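Progress report to the Lungu Fund
Student project: household tasks with a humanoid robot
Prepared by Corina Crăciun, project teacher
24 January 2020

Dear colleagues,

I send you the second report on our student project, which the fund supports since September. The class has 24 students in the final two years of school. They work in small groups and come to the robot room after regular lessons.

1. What we planned for this period

In the first report I wrote that the students would leave the simulator and begin with the real robot. The task they chose is called "tidy the corner". The robot must pick up light objects near a household appliance, bring them to a bin and leave the floor free. It sounds simple, but for the students it was a big step, and we needed more time for preparation than I wrote in the plan.

2. Work with the hands

The first group is responsible for the hands. They wrote a short program, named Fostari by them, which opens and closes the fingers at different speeds. They keep a notebook with every attempt, also the bad ones. Up to now the notebook has 1199 attempts, and I am proud of how carefully it is written.

The most difficult object is the plastic bag. It has no fixed shape, so the students cannot give the program one correct position for the fingers. They discussed for a long time if the hand should come from above or from the side. At present they prefer from the side, with the thumb open.
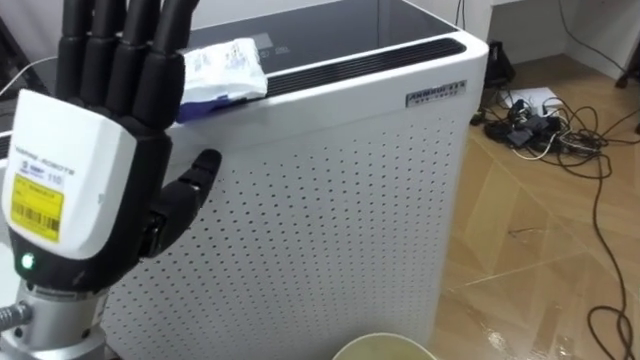

The robot hand with open fingers, beside the air purifier and the plastic bag.

The group also asked to write their own checklist for starting the hand. I corrected only the spelling. It is now used by all groups.

3. Work with the whole body

The second group works on balance and reach. When one arm is far from the body, the legs must compensate, and the students had to learn some physics which is not in their school book. Their mathematics teacher gave two extra lessons for this, without payment.

The robot is held by safety ropes in all exercises. This was a condition of the school and we keep it for the whole year. The students are a little impatient about it, but I do not plan to change the rule.

The bin is a good exercise because both arms have something to do. One hand stays at the bin near the purifier, the other is stretched out at shoulder height with a small strap in the fingers. The group calls this position "the waiter". The next step is to repeat it with the knees bent more, and then to release the strap over the bin.
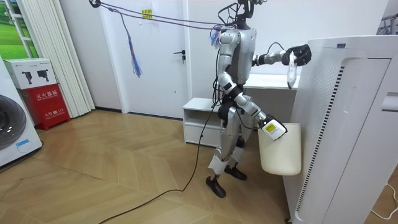 4. Difficulties

- Time. Each session needs 27 minutes of preparation before the first movement. We want to make this shorter.
- Cables. The students will prepare a proposal for a better arrangement of the floor cables before the next period.
- Language. Part of the documentation is hard for the younger students. Two older students are writing a simple guide, with the working title Jirkach.

5. Next period

We plan 34 more sessions until the end of the school year. At the end the groups will present their work at the Miltora student meeting. The budget is unchanged, and I do not ask for additional money in this report.

With thanks and best regards,
Corina Crăciun

Comments (3)

parent_of_two
My daughter is in the first group and talks about the plastic bag at every dinner. Thank you for this project.

Old student
We only had the simulator in my year! Is the Jirkach guide going to be shared outside the school?

C. Crăciun
Yes, when it is finished - the students want to check it once more with the younger class.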